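Letby is a method for teaching two-handed robots to pass and turn everyday objects by learning from human demonstrations. It grew out of the earlier Grolby project and works from head-level video — no floor markers or overhead cameras needed!
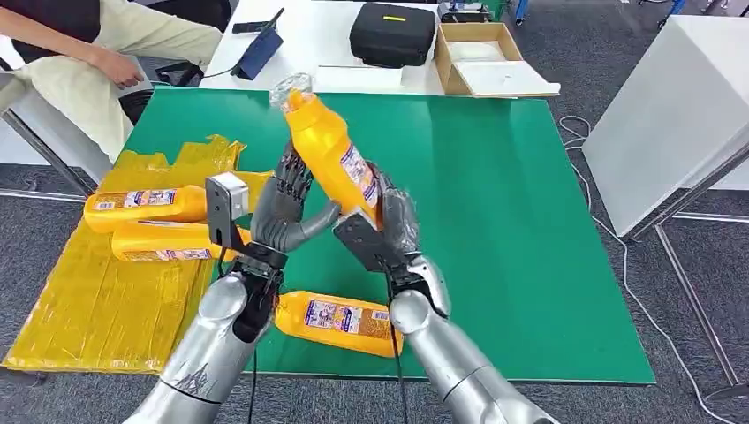 Grip transfer is the heart of the method, and a surprisingly rich problem. Letby was trained on 1045 demonstrations in 7 object groups. Bottles are a favorite: with the right hand around the lower body and the left thumb pressed to the middle, a tilted yellow bottle has two separate holds, and the model learns when either can let go. A follow-up, Prins, adds soft pouches.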